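News > Workshop notes > Clotasel newsletter, September 2020

Teaching by hand: how the summer went at the Plorkosthorpe workshop

Those of you who came to the spring open evening will remember me waving my arms about and promising that we would soon be showing a robot how to clear a tea table. I am very glad to report that we have spent most of the summer doing just that, and that it has been slower, fiddlier and a good deal more fun than I had expected.

For anyone new to these pages, Wada is our name for the whole effort. The idea is a simple one. You take hold of a gripper that has the same fingers as the robot's, with a camera fixed to it, and you do the job yourself – pick up the spoon, put it in the mug, move the mug to the tray. The arm at Clestetti, which is where our partners have their bench, later learns from what the camera saw and how your hand moved. You can do it sitting down, and you can do it with a cup of tea beside you, provided the tea isn't part of the task.

We began by steering the arm from a distance with a pair of hand controllers, and I still think that is the best way to understand what a robot finds difficult. You reach for a teaspoon, you are quite sure you are above it, and you close on thin air an inch to the left. After an afternoon of this everyone had a new respect for their own thumbs. But it is tiring work, and only one person can have a go at a time, so by August we had moved nearly everything over to the hand-held grippers.

By the end of the month we had 290 good showings of the tea table task, from 8 different pairs of hands. I say good, but we kept a fair number of clumsy ones too, where the spoon was dropped and picked up again, as a robot that has only ever seen things go well is rather lost when they don't. The longest run anybody managed in one sitting was up to two hours, with breaks, and I would not recommend it to anyone with a stiff wrist.

What has surprised me most is how different we all are. One of us comes down on a spoon like a heron after a fish. Another slides in from the side, very politely, and nudges it first. Neither is wrong, but when you put the two together the arm seems unable to make up its mind, and it hovers in a way that I find oddly touching. We have now agreed on a few shared habits, chiefly to come in slowly, open the fingers wide before getting near anything, and pause for a moment once the thing is held.

Then there are the pads. The soft black facings on the inside of the fingers do all the real holding, and they take a lot of punishment. The left one has gone ragged, with a torn flap hanging off the bottom, and the right is fraying along its edges though it is in better shape. It matters more than you might think, because a loose bit of pad can catch on a spoon handle and teach everybody's wrist to make up for it without noticing.

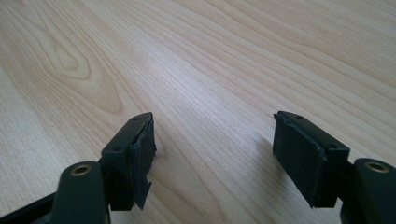
What comes next

New pads are on the list, and I have asked for enough to change them well before they get to this state. We would also like to try six new tasks over the winter, starting with folding a napkin and putting the lid on a butter dish. The lid will be the harder of the two, I suspect, but I have been wrong about nearly everything else this year.

If you would like to have a go yourself, please do get in touch through the workshop page. You don't need any experience with machines at all, and it takes only a few minutes to get the feel of the gripper. Left-handers are especially welcome – we are very short of them at present. And if you have any odd teaspoons at the back of a drawer, we would be glad of those as well.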